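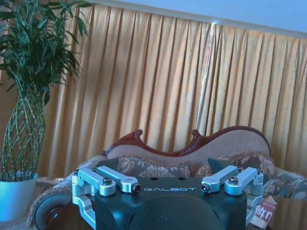

So I finally wrote our house rules for the arm, all on one page, and Brock Fehr only crossed out two of them! Rule one is speed: nothing over 20 percent until the first pass is done. Rule two is my baby, the bolt check. You look at the four black bolts on the silver levers, both sides of the GALBOT lettering, before every single run (yes, even after lunch). Rule three is soft stuff, so cushions like the floral ones on that sofa get a light grip and a slow lift.

Gaétan wants a sign-off sheet too, ugh. I said I'd try it for 5 days and then we'd talk. Have to print copies tomorrow.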